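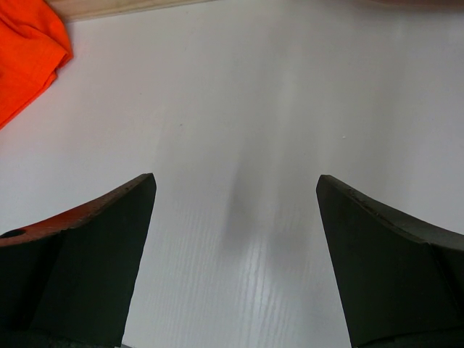
Fingers open over the white board. Note wear on upper rim, left finger.

4.2 Finger check and re-zero (garment cell)

Do this before every hanger run. Arm in HOLD, speed at 22 percent or less.

1. Open gripper all the way. Wipe both inner faces, dry cloth only.
2. Look over the rims. Orange-red showing thru the coating = worn. Log it, keep running. A nick on the inner edge is differnt, swap the finger (kit 624).
3. Jog down over bare board. Cloth out from between the tips first.
4. Close slow. Tips should meet evenly. If not, loosen the Pietrzak clamp, reseat, repeat 4.
5. Save as ZERO_A. Old value gets overwritten, no undo.

CAUTION: Hands off the fingers while the drive is live. E-stop first, then reach.

4.3 Grip test on wire hangers

6. Move to rail. Pick one hanger, straight section of wire, not the bend.
7. Close to contact, wait for the grip light. 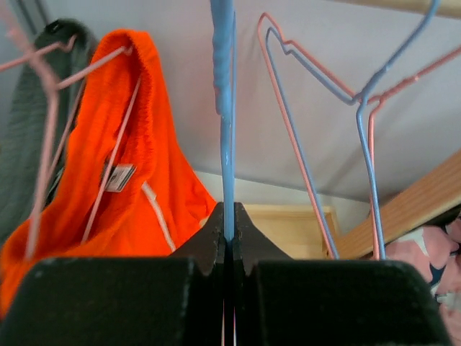
8. Lift a little. Wire slides = go back to step 4. Neighbors come along too = spread the hangers by hand (E-stop!) and retry.
9. Still slipping after the second try, error 369 usualy. Stop there, call Hwa-young Maeng, ext. 2029.

Note: plastic coated wire marks up the faces. Wipe again at end of shift.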